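January
By a staff writer

Singles have crept up on albums for so long that most listeners no longer notice how the release calendar works. A band announces a record, puts out a song, then another, then a third, and by the time the album arrives half of it is old news. I think this has gone too far, and the new Flestora album is a good case.

Flestora are a four-piece who play slow, heavy guitar songs with a lot of space in them. Their second record has 9 tracks. Six were out before release day, spread across most of a year, each with its own artwork, its own video and its own short statement about what it meant. I had heard "Prateck" so many times by the end of that run that I skipped it on my first listen to the full album. It is the best thing they have written, and I skipped it.

The usual defense is that streaming rewards a steady drip. Put out one song every few weeks and you get another chance at a playlist each time. Put out an album cold and you get one. I understand why a small label would look at those odds and choose the drip. Flestora are on Turamero, a label with 16 acts and not much money, and I don't blame anyone there for wanting the rent paid.
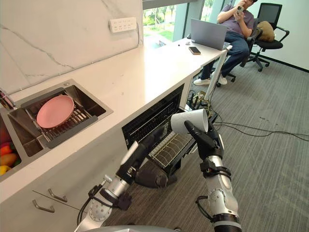
But the songs pay for it. A track picked to stand alone has to make its point in the first 30 seconds, and you can hear bands writing toward that. Intros get shorter. The chorus comes early and then comes again. The long instrumental that opens side two of the Flestora record, which lets the next song land as hard as it does, was never going to be a single, and a lot of people who like this band will never get to it.

Compare the last Apaza album. She released nothing ahead of it. There was a title, a cover and a Saturday, and then there it was. I listened straight through twice that morning with no idea what was coming next. The fourth song is a waltz — a plain one, with piano and brushed drums — and it surprised me because I hadn't been told about it. It didn't chart. She still sold out the small tour that followed, and people in the room knew the quiet songs as well as the loud ones.

I am not asking for every act to do that. Apaza already had an audience, and a new artist with no singles is a new artist with no listeners. Two songs ahead of an album seems fair to me. Three is fine if the record is long. Past that, the label is handing out the album in pieces and then asking people to be excited about the box.

Flestora go back into the studio later this year. I hope they keep most of it to themselves until it's done.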